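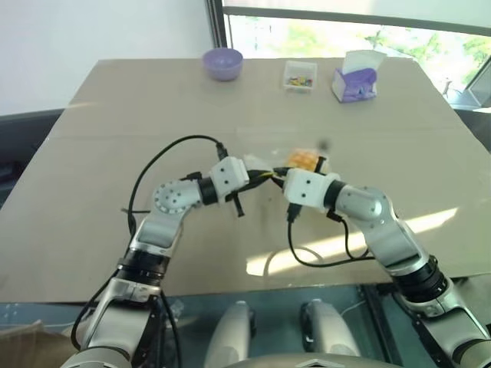

작업대, 머리 쪽 시점. 두 손목이 중앙에서 거의 맞닿은 자세.

3월, 밤

오전에 Zavala 기준선을 다시 돌리려다가 접었다. 체크포인트는 정상적으로 올라왔는데 관측 전처리 설정이 지난달 것이었다. 해상도는 같고 정규화 상수만 다르다. 이런 경우 정책이 완전히 망가지지는 않고 조금 둔해지는 정도로 나타나서 로그만 보고는 구분이 안 된다. 설정 해시를 체크포인트 안에 같이 저장하도록 바꿨다. 예전 체크포인트에는 해시가 없으므로 로드할 때 경고만 띄우고 통과시킨다. 막아 버리면 비교 실험 전체를 다시 학습해야 한다.

Jasach 쪽 본론은 건네기 구간이다. 한 팔이 물체를 집어 중앙으로 가져오고 다른 팔이 받는 동작에서 두 손목이 가까워지는 순간부터 머리 시점의 정보량이 급격히 줄어든다. 물체는 손목 모듈 뒤로 가려지고 케이블까지 시야에 걸린다. 지난주까지는 이 구간의 실패를 전부 가림 탓으로 적어 두었다. 오늘 실패 구간을 다시 분류해 보니 가림으로 설명되지 않는 것이 꽤 남았다. 물체가 잘 보이는데도 받는 쪽 손가락이 늦게 닫히거나, 주는 쪽이 먼저 열리는 경우다.

가설은 세 가지로 정리했다. 첫째, 조명. 창이 오른쪽에 있고 골판지 오른편에 사선으로 밝은 영역이 생긴다. 학습 데이터에서 이 영역의 위치와 팔의 진행 방향이 상관을 가질 수 있다. 둘째, 행동 묶음의 경계. 정책이 한 번에 내놓는 행동 묶음의 길이가 건네기 동작의 길이와 어긋나서, 주는 팔과 받는 팔의 의도가 서로 다른 묶음에서 나올 수 있다. 셋째, 시연 자체의 불일치. 원격 조작에서 두 손의 타이밍은 조작자의 습관을 많이 탄다.

조명부터 확인했다. Skoston으로 에피소드별 골판지 영역의 밝기 분포를 뽑았다. 전체 3244개 에피소드 중 밝은 영역이 뚜렷한 것과 아닌 것을 나누고, 각 집합에서 그리퍼 개폐 시점의 예측 오차를 비교했다. 뚜렷한 쪽의 오차가 약간 크다. 차이는 작고, 에피소드 단위로 재표집하면 구간이 겹친다. 같은 집합 안에서 밝은 영역의 위치를 다시 나눠 보았지만 방향성은 나오지 않았다. 조명이 영향을 전혀 안 준다고 쓸 수는 없고, 지금 보고 있는 실패의 주된 원인으로 보기는 어렵다는 정도로 적는다.

한 가지 주의할 점은 창밖이다. 잎이 흐릿하게 들어오는 영역의 밝기가 노출에 영향을 준다. 자동 노출을 끈 에피소드와 켠 에피소드가 섞여 있는데 메타데이터에 노출 모드 항목이 없다. 밝기 통계만으로 역추정하면 오분류가 생긴다. 앞으로 수집하는 분량에는 항목을 추가하고, 기존 분량은 그대로 둔다. 창 영역을 잘라 낸 입력으로도 한 번 학습시켜 볼 생각은 있다. 다만 작업대 뒤쪽 가장자리에 놓인 물건들이 창과 가까이 붙어 있어서 자르는 선을 잡기가 애매하다. 라벤더색 그릇과 투명한 상자는 벽 쪽으로 여유가 있어도 휴지 상자는 그렇지 않다. 마스크를 쓰는 편이 낫다.

오후에는 행동 묶음 경계를 봤다. 제어는 10 Hz로 내려보내고 묶음 사이를 겹쳐서 평균한다. 평균은 관절 각도에는 문제가 없다. 그리퍼 명령에는 문제가 있다. 한 묶음은 닫으라고 하고 다음 묶음은 열라고 할 때 평균값은 중간 개도가 되고, 손가락은 중간에서 멈춘다. 멈춘 상태에서 다음 관측이 들어오면 정책 입장에서는 학습 때 거의 본 적이 없는 상태다. 여기서부터 머뭇거림이 시작된다. 로그를 겹쳐 그려 보니 늦게 닫히는 사례의 상당수가 이 모양이었다.

지연을 재 보면 주는 쪽이 열리기 시작하는 시점과 받는 쪽이 충분히 닫힌 시점의 차이가 성공 사례에서는 좁게 모여 있다. 실패 사례는 퍼져 있고, 긴 쪽은 약 700 ms까지 간다. 주는 쪽이 먼저인 경우와 받는 쪽이 먼저인 경우를 부호로 구분해야 하는데 처음 그린 그림에서는 절댓값을 썼다. 다시 그렸다. 부호를 살리면 분포가 한쪽으로 치우친다. 받는 쪽이 늦는 사례가 더 많다.

수정은 단순하게 했다. 관절은 지금처럼 겹쳐서 평균하고, 그리퍼는 평균하지 않고 가장 최근 묶음의 값을 쓰되 이력 임계를 둔다. 열림에서 닫힘으로 넘어가는 임계와 닫힘에서 열림으로 넘어가는 임계를 다르게 잡으면 진동이 줄어든다. 여기에 두 팔 사이의 조건을 하나 더 넣을지 고민했다. 받는 쪽이 닫힘으로 판정되기 전에는 주는 쪽을 열지 않는다는 규칙이다. 넣으면 성공률은 오를 것이다. 그런데 그 규칙은 건네기에만 유효하고, 다른 과제에서 두 팔이 독립적으로 움직여야 할 때 방해가 된다. 논문에서 말하려는 것도 정책이 이 순서를 데이터에서 배울 수 있느냐는 쪽이므로 넣지 않기로 했다. 상한을 보는 용도로 별도 조건에만 남겨 둔다.

평가는 조건마다 200회로 고정한다. 처음 계획보다 많지만, 그보다 적으면 지금 보려는 차이가 구간 안에 묻힌다. 시작 위치는 미리 뽑아 둔 목록에서 순서대로 쓰고, 조건 사이에 같은 목록을 공유한다. 한 조건을 몰아서 돌리지 않고 번갈아 돌린다. 창이 있는 방에서 오전에 한 조건, 오후에 다른 조건을 돌리면 햇빛이 교란 변수가 된다. 번갈아 돌리면 체크포인트를 바꿔 올리는 시간이 늘어난다. 두 정책을 메모리에 같이 올려 두고 전환하는 스크립트를 저녁에 짰다. 전환할 때 관측 버퍼를 비우지 않으면 앞 정책의 마지막 관측이 섞인다. 버퍼 초기화를 전환 함수 안으로 옮겼다.

판정 기준도 다시 적어 둔다. 받는 쪽 손가락만으로 물체를 지지한 상태가 정해 둔 시간만큼 유지되면 성공. 골판지에 한 번이라도 닿으면 실패. 두 그리퍼가 동시에 물고 제한 시간이 끝나면 별도 항목으로 기록하고 성공률 계산에는 실패로 넣는다. 이 항목을 따로 두는 이유는 이력 임계를 너무 보수적으로 잡으면 여기로 몰리기 때문이다. 성공률만 보면 임계가 나쁜 것인지 정책이 나쁜 것인지 알 수 없다.

물체 종류에 대해서도 메모. 지금 중앙에 쓰는 작은 주황색 물체는 골판지와 색 대비가 충분해서 검출 보조 지표를 만들기 쉽다. 반대로 골판지와 색이 가까운 물체는 보조 지표가 불안정하다. 보조 지표는 분석에만 쓰고 정책 입력에는 넣지 않는다. 예전 메모에 이 구분이 모호하게 적혀 있어서 고쳤다. 투명한 면이 있는 물체는 별도 집합으로 빼는 것이 맞을 것 같다. 빛이 강한 위치에서는 반사 때문에 윤곽이 움직이고, 보조 지표가 물체의 이동으로 잘못 읽을 수 있다.

케이블은 계속 신경이 쓰인다. 양쪽 모두 손목에서 팔꿈치 쪽으로 고리를 그리며 돌아오는데, 오른쪽은 골판지 위까지 늘어진다. 두 손목 사이로는 검은색과 노란색의 짧은 전선이 엉켜 보인다. 머리 시점에서 보면 이 부분이 물체 바로 앞에 온다. 정책이 전선의 모양을 팔의 상대 자세에 대한 단서로 쓰고 있을 가능성을 배제할 수 없다. 확인 방법은 두 가지다. 전선 영역을 가린 입력으로 예측 변화를 보는 것과, 배선을 고친 뒤 그대로 평가하는 것. 첫째는 내일 바로 할 수 있다. 둘째는 데이터와 평가의 분포가 갈라지므로 지금 조건 비교가 끝난 다음에 한다. 순서를 바꾸면 그리퍼 평균 문제와 배선 문제를 분리할 수 없다.

시연 불일치 가설은 손을 못 댔다. Bristeo 형식으로 저장된 초기 에피소드에는 조작자 구분이 남아 있지 않다. 그리퍼 명령의 개폐 속도로 군집을 나누는 방법을 생각 중인데, 군집이 사람을 반영하는지 물체를 반영하는지 검증할 수단이 없다. 물체별로 고정해서 나누면 표본이 작아진다. 일단 변환 스크립트가 타임스탬프를 제대로 옮기는지부터 확인해야 한다. 좌우 그리퍼의 기록 시각이 한 틱 어긋나 있으면 오늘 그린 지연 분포 전체를 다시 봐야 한다. 표본 몇 개를 열어 본 바로는 어긋나 있지 않았다. 전수 확인은 돌려 놓고 간다.

예비로 수정된 그리퍼 처리를 짧게 돌려 봤다. 횟수가 적어서 수치는 적지 않는다. 중간 개도에서 멈추는 동작은 로그상 나타나지 않았다. 대신 받는 쪽이 물체에 닿기 직전에 손목을 살짝 되돌리는 동작이 두 번 있었다. 이전 로그에도 있었는지 찾아봤는데 한 번 비슷한 것이 있다. 이력 임계와 관계가 있는지는 모르겠다. 관절 평균은 그대로이므로 관계가 없어야 맞다. 관측 지연이 원인이라면 전환 스크립트를 의심해야 한다.

내일 할 것. 전선 영역을 가린 입력 비교. 창 마스크 생성. 평가 목록 확정하고 두 조건 번갈아 시작. 타임스탬프 확인 결과 보고 나서 지연 그림 갱신. 기준선은 정규화 상수를 맞춘 뒤 같은 목록으로 다시 돌린다. 초안의 실험 절에서 건네기 실패를 가림으로 설명한 문단은 지우지 말고 주석으로 내려 두었다.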